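# Why plugs come in different shapes

Look in the drawers at home and you will probably find a few plugs and chargers. Some have two metal pins and some have three. Some pins are flat and some are round. They all do the same sort of job, so why don't they match?

Electricity comes into a building through wires in the walls. A socket is the place where you can get at it. The metal pins on a plug slide into the socket and touch metal parts inside. Electricity can then flow along the pins.

When homes first got electricity, each country made its own sockets. By the time people began to travel with lots of electrical things, millions of sockets were already in the walls. Changing them all would have cost far too much.

## What an adapter does

A travel adapter has pins of one shape and holes of another. You push your plug into the holes, and the pins go into the wall. A simple one changes the shape of the plug and nothing else. The electricity passes straight through.

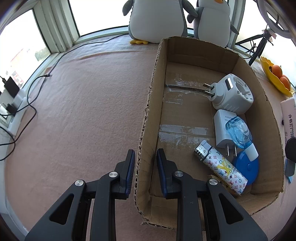
A charger does more work. Electricity from the wall is too strong for a phone or a small radio, and it keeps changing direction very quickly. This is called alternating current, or AC. Most small gadgets need direct current, or DC, which flows one way only. If a charger has "AC/DC adapter" printed on it, it turns the first kind into the second and makes it weaker as well.

So the word "adapter" is used for two different things. Ask a grown-up to read the small print if you are not sure which one you have.

## Keeping them together

Chargers get lost easily. An old cardboard box is a good place for them, even if its edges are torn. Put a sticky label on each charger to say what it belongs to.

## Staying safe

- Never poke anything into a socket.
- Keep plugs and chargers away from water.
- Don't use one that is cracked or has bare wires.
- Always ask an adult before plugging in something from another country.

## Words to know

**Pin:** a metal part that sticks out of a plug. It is also called a prong.

**Socket:** the part with holes that a plug goes into.

**Current:** electricity that is flowing.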